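Brismont Tile and Grout Cleaner: eight months of mopping later

I bought the Brismont kit in the fall because the grout in our hallway and kitchen had gone the color of weak coffee, and because the box promised "no scrubbing." I have owned a lot of things that promised no scrubbing.
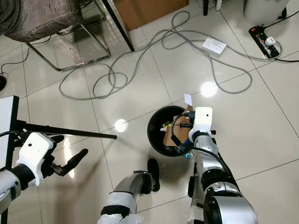 The kit is a bottle of concentrate, a spray bottle you mix it in, a narrow brush and a microfiber pad. It cost me 40 dollars, and that was the sale price. The brush being in there at all should tell you something about the no scrubbing part.

We have white ceramic tile through most of the downstairs. It came with the house and I would not have picked it. White tile shows everything, and white tile with pale grout shows everything twice. Before this I used Plastuvau, which smells like a swimming pool and does a fair job if you open the windows and put up with the headache.

The directions say to mix one capful with warm water, spray, wait 8 minutes and wipe. I did that. The tile looked fine, but the tile had looked fine before. The grout was maybe a shade lighter while it was damp, and by evening I was back to coffee.

So I tried it again at double strength and used the brush. That worked much better, and I will give them credit for the brush. It has stiff bristles cut at an angle and it gets right down into the line. Mine still has its shape, where the last two I bought at the grocery store had splayed out like old toothbrushes inside a month. Doing the hallway this way took most of an afternoon on my knees and used up a third of the bottle. The label says one bottle covers over 400 square feet. At the strength that does any good, forget it.

My neighbor Soon-im Nam swears by the stuff and she is the one who talked me into it. Her grout is dark gray. I pointed this out.

I also did a side by side behind the kitchen door, where I don't mind if it goes wrong. One patch got Brismont at double strength, one got Plastuvau, one got baking soda and a splash of dish soap. All three got the same brush. Plastuvau came out lightest. The other two I could not tell apart, and my husband couldn't either when I made him look -- he guessed, and guessed wrong.

The pad is a waste. It sheds lint, it slides around on the mop head, and after a few trips through the wash the edge came unstitched. I use an old Rawat one now that cost next to nothing.

About the smell: the bottle says "fresh linen." It's strong for an hour and then it's gone, so no real complaint. It didn't bother my hands much, but I'd wear gloves at the stronger mix. Keep it off natural stone. The warning about that is on the back in tiny print, and it ought to be on the front.

Would I buy it again? The brush, yes, if they sold it alone. I wrote to ask in December and got a coupon for another full kit in reply. The coupon is on the fridge. It runs out at the end of the summer and I expect I'll let it.

Two and a half stars, most of it for the brush.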